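Setlists from the June run, let's get them all down

wokonista
OK so the Ustwood show finished an hour ago and my ears are still going!! I want to get the setlists together while people remember them, because last tour we waited and ended up with three different versions of the Lodell night. I have most of tonight written on my arm. Anyone who was at the other dates, please jump in, even if you only remember the encore.

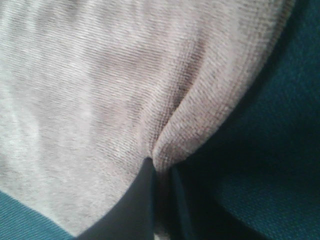
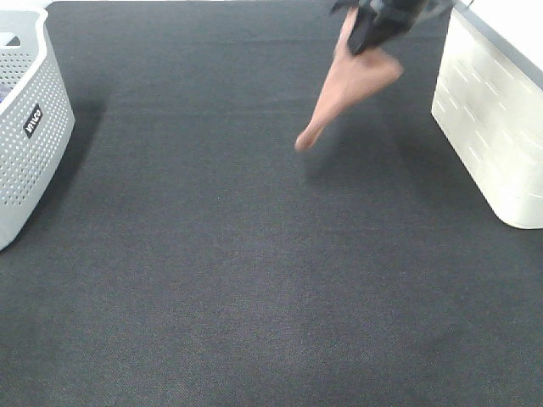 Tonight, as far as I've got it: opened with Hladun (the long version, with the organ intro), then Cold Harbor Road, Paper Lantern, Sister Said, a new one that I think is called Matchbox, then a gap where I was in line for water, then Ferryman, Tin Roof, and Paper Lantern AGAIN as a joke because Maksym broke a string the first time and wanted another go at the solo. Encore was Small Hours and Goodnight Wokon. That's 11 with the repeat, so I'm missing a few.

pedalsteelpete
Great idea. The song in your water gap was Long Way Down to Lodell. They did it with just bass and voice for the first verse and the whole room shut up, it was gorgeous. After that there was a short bit of Orchard, maybe a minute, going straight into Ferryman. I wouldn't count that as a full song.

wokonista
Long Way Down and I missed it for WATER. I've been waiting to hear that one live since the second album. I'm going to go lie down.

kestrel_b
You have to count Orchard! They counted it in, they played a verse and a chorus, and Maksym Stasiv said the title into the mic. On the Lodell setlist from last tour we listed a shorter version than that and everybody was fine with it.

pedalsteelpete
That was me who listed it, and I regret it :) A verse and a chorus leading into something else is a tease in my book. Happy to put it in brackets.

kestrel_b
Brackets I can live with. I still say it's a song.

tinroofgirl
Was at Ustwood too, up on the balcony. The new one isn't called Matchbox, it's Matches. I got a look at the paper list taped to the monitor when they were clearing the stage. Also on the paper but not played: Winter Coat. I would have lost my mind if they'd played Winter Coat.

wokonista
Matches! Thank you, fixing it. Did the paper have the Paper Lantern repeat on it?

tinroofgirl
No, just once, near the top. So the second one really was off the cuff. You could see the drummer laughing, he came in a bar late.

old_hladun_fan
I was at Lodell the night before and it was a very different show. Slower, with lots from the first record. They opened with Small Hours, if you can believe it, and closed with Hladun. We got 14 songs and no repeats. I liked it a lot more than I expected to from the reviews, and I'd say it's the better set of the two from what you all have posted.

kestrel_b
Better than a night with Long Way Down in it? No way.

old_hladun_fan
We had Winter Coat.

tinroofgirl
WHAT

old_hladun_fan
Fourth song. Full version with the whistling at the end. He messed up the whistling and the crowd finished it for him.

tinroofgirl
I'm so jealous I can't type. Was it the album key or the lower one they used on the radio session?

old_hladun_fan
Lower, I'm nearly certain. I don't have perfect pitch, but he wasn't straining for the high line the way he does on the record.

bassbin
Someone taped Lodell from near the desk and it's the lower key, yes. Sounds great, by the way, really warm, you can hear every note of the bass. I won't post it until I know the band is OK with that.

pedalsteelpete
They've always been fine with audience tapes as long as no money changes hands. It was on the old mailing list.

bassbin
The old mailing list was two managers ago, so I've written to ask. Give me a few days.

wokonista
Totally fair. Meanwhile, does anyone know the capacity at Ustwood? It felt way bigger than last time.

kestrel_b
2,342 with the balcony open. It's on a sign by the coat check. Last time the balcony was closed, so you're right, it was bigger!

wokonista
Amazing. OK, current state of the Ustwood list, shout if anything is off:

Hladun (long intro)
Cold Harbor Road
Paper Lantern
Sister Said
Matches (new)
Long Way Down to Lodell
(Orchard)
Ferryman
Tin Roof
Paper Lantern (again)
Encore: Small Hours
Goodnight Wokon

tinroofgirl
Looks right, except Sister Said came before Paper Lantern. He changed guitars after Sister Said and then the string went on the new one.

wokonista
Swapped in my copy! old_hladun_fan, can you type out all of Lodell when you get a chance? Doors for the next one are at 10, and I'll be the one at the rail with a pen this time.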